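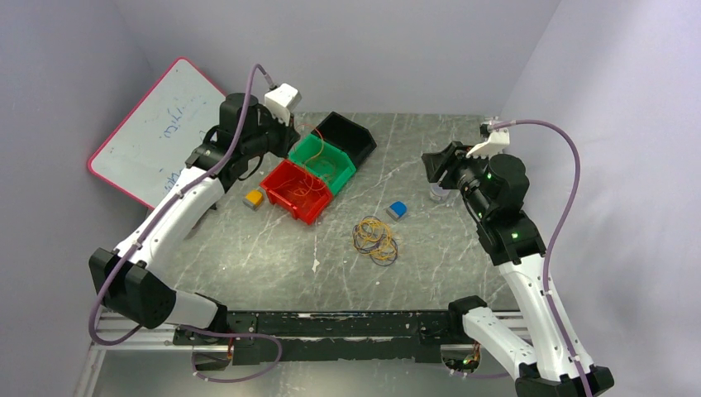
Moswood opens second shop and repair counter in Marwat

August 21, 2026

For immediate release

I've been putting off writing this because I wanted the sign to be up first, and the sign went up this morning, so here we go. Moswood is opening a second shop! It's on the corner of Beler Street in Marwat, two doors along from the old post office, and we open the doors at 10am on the last Saturday of August.

For those who don't know us, Moswood sells and mends umbrellas. I started it with a market stall and a box of spare ribs (the umbrella sort), and people kept bringing me things their gran had carried or that had blown inside out on the seafront. The first shop, in Vostine, is tiny. Two customers and a wet dog and it's full. We've been turning repairs away since spring and I hate doing that, especially when it's something as small as a loose tip.

The Marwat shop gives us a proper repair counter at last. You can hand your umbrella over, have a chat about what's wrong with it and get a price there and then. Simple jobs like a new tip, a stitched seam or a stuck runner will be done while you wait, as long as there isn't a queue out of the door. Bent frames and new covers take longer, usually 3 weeks, and I'd sooner tell you that now than have you standing there in October getting soaked.

We'll have 70 umbrellas on the shelves on opening day, from plain black folding ones up to the big walking sticks with cherry handles. There's a children's range too, which I've wanted to do for ages – small, bright, and with a rounded end so no one loses an eye at the bus stop. Second-hand ones that we've done up ourselves will be in the stand by the window. They go quickly, so come early if that's what you're after.

I also want to say something about the cloth. We used to buy our covers in, and they were fine, but the colours faded and the choice was dull. From this month we're cutting our own. It has meant learning a lot of swearing and a fair bit of geometry, as every panel has a slight curve to it and if one is out the whole thing sits crooked. We've got the hang of it now and you can choose your own colours, a different one for each panel if you like. My own is mustard and navy and I'm very fond of it.

On the opening day we're doing free tip replacements until we close at 4pm, one umbrella per person please. There'll be tea and a frankly enormous lemon cake. Parking on Beler Street is hopeless on a Saturday, so use the station car park and walk down the hill.

The Vostine shop stays open just as it is, same hours, same wonky step. If you've already got a repair in with us there, it'll be ready to collect from Vostine as usual unless you ask us to send it over to Marwat.

After opening weekend the Marwat shop will be open Tuesday to Saturday, 10am to 5pm, closing at 2 on the first Wednesday of the month for stocktaking.

Notes for editors

Moswood is an independent umbrella shop and repairer with branches in Vostine and Marwat. Press are welcome to visit the new shop before it opens. Please ring the Vostine shop to arrange a time and let it ring for a while, I may be at the sewing machine.

Ends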